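Can a robot do the chores yet? Our term project, second write-up

So after 5 weeks with the arm I can give you my answer, and it's "a bit". Kusum Chaturvedi and I split the jobs between us - she took the pans and I took the tableware. Getting the fingers round a handle is the part I'd worried about most.
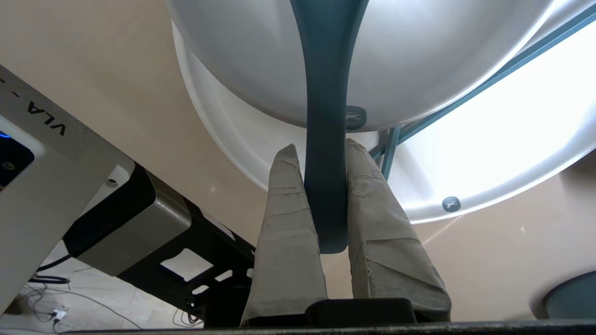

We ran 159 tries before the April break and wrote every one up in the Dalis log. Kusum thinks we should have changed the grip angle sooner, and I think she's right!
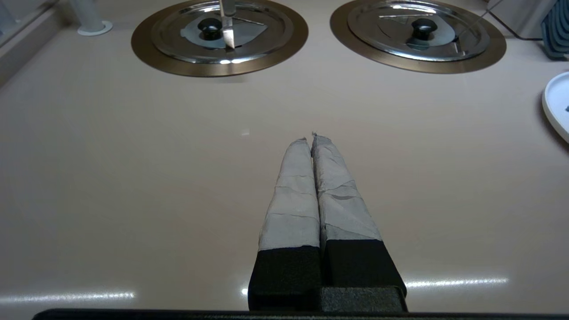

Fig. 2: Gripper over the counter, with the two lidded burners behind.

Lids are shiny and I suspect the reflections don't help, though we haven't tested that properly. Spoons are next on my list (small, flat, horrible).
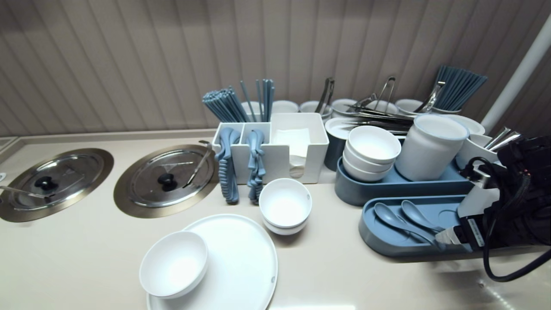

Stongate Home Robotics Club, Irkville

A person would lay this counter without thinking. For us each cup and bowl is its own little problem, and chopsticks I'm leaving to Kusum.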